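Setting Up Your Phone Before You Drive

Learner and probationary drivers enrolled with Rerkgate Driver Education are expected to complete the following steps before every supervised session. The procedure takes less than 5 minutes and should be carried out while the vehicle is parked with the handbrake on.

Open the phone's settings and find the driving mode. Set it to start automatically when the phone connects to the car. Calls and messages will then be silenced until the mode is switched off.

Write a short automatic reply, such as "I am driving and will answer when I have parked." Keep it under 40 characters if your phone limits the length.

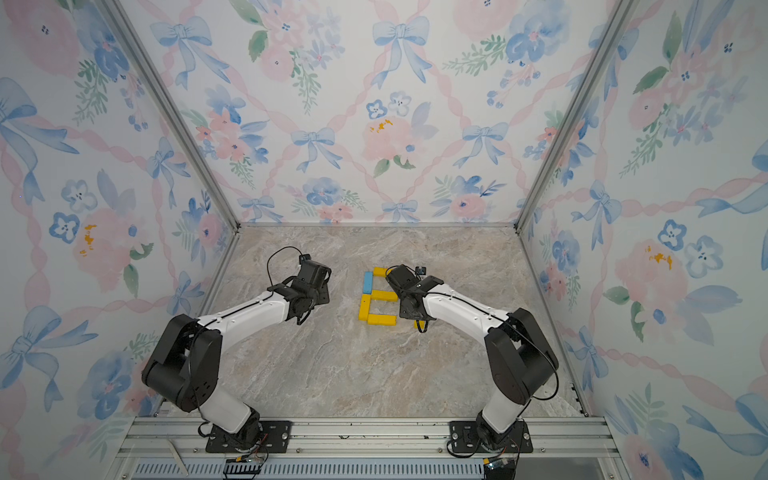 Enter your destination and check the route before starting the engine. If directions must be changed during the trip, pull over and park lawfully first. A supervising driver must not hand a phone to the learner at any time.

Place the phone in the glovebox or in a fixed cradle that does not block the view of the road. Licence conditions in some states do not allow learners to use a phone at all, including hands-free.

Record the check on page 8 of the logbook. Questions may be directed to the program coordinator, Radu Cârstea.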